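Terkance Street, Year Four

24 February 2019

I have now lived next to the same neighbor for four years and we have never agreed about a hedge. I mention this because people keep asking how the board game nights got started, and the answer is the hedge.

It belongs to both of us, in the sense that it was planted on the line and then grew in whatever direction it liked. Ruoxi Liao wanted it at shoulder height. I wanted it high enough that I could eat cereal outside in a bathrobe. We discussed this in the driveway, politely, in the voices people use at the bank. Then she said we should play for it, and went inside and came back with a box held shut by a hair tie.

The game was Prundgate. If you haven't played Prundgate, you haven't missed a good time so much as a long one. You are a toll collector in a walled city. You collect tolls. Every so often the river floods and you collect fewer tolls. The rulebook runs to 14 pages and contradicts itself on the second one, where it tells you to deal the gate cards before you've been told that there are gate cards.

I lost. The hedge is at shoulder height. I eat my cereal in the kitchen.

What we've played since

I went out and bought a game of my own after that, partly out of spite. It was called Ulis and it was about bees. I read the instructions three times in secret so I would have an advantage, and I had one for most of an evening, until Ruoxi asked to see the page about swarming. There is a whole paragraph about swarming. I had taken it for decoration.

After Ulis we tried Lei, which the man at the store described as "elegant." I've learned that elegant means there are no pictures and you feel stupid sooner. You have a handful of stones and you may move one of them. That's the turn. I sat looking at my stones while a full podcast's worth of thoughts about my career went by. Ruoxi likes Lei very much. She says it's restful, which is easy to say when you're winning.

My sister came for a week in July and we made her play everything. She is the sort of player who asks what happens if you do the thing you're plainly not allowed to do, and then does it while you're looking it up. She holds the house record in Prundgate with 527 tolls, a score I have since tried to reproduce with a calculator and can't. I suspect she was adding in the flood penalties. She says I'm welcome to a rematch whenever I drive out to see her, six hours each way, with the box.

Rules we had to write down

Most arguments happen in the same few spots, so there is a list taped inside my pantry door.

Whoever reads the rules out loud has to read all of them, including the part about what the designers were hoping you'd feel.

If you stand up for snacks, you are not allowed to come back with a new opinion about the last turn.

No phones, except to find out what the rule really is, and then you have to read the answer even if it's bad for you.

A game may be abandoned if everyone at the table wants to abandon it. I thought this would come up constantly. It has come up once, and I was the one who voted to keep going - I had a lot of tolls. 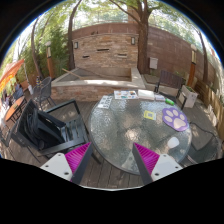 Where we've gotten to

The current problem is that I'd like to own fewer games and I keep being given them. Once people hear that you do this, you've solved every birthday they were worried about. There are now two shelves in the hall closet where coats used to be, and the coats live on a chair. One box is about running a cheese cave. I have not opened the cheese one. I'm saving it for a night when I need to feel that things could be worse.

Ruoxi has proposed another round of Prundgate for the hedge, her shoulder height against my bathrobe height, best of three. She made this offer while holding the clippers. I said I'd think about it, and then went in and found the rulebook, and I've been reading page two again with a pencil. I still can't tell when you're supposed to deal the gate cards.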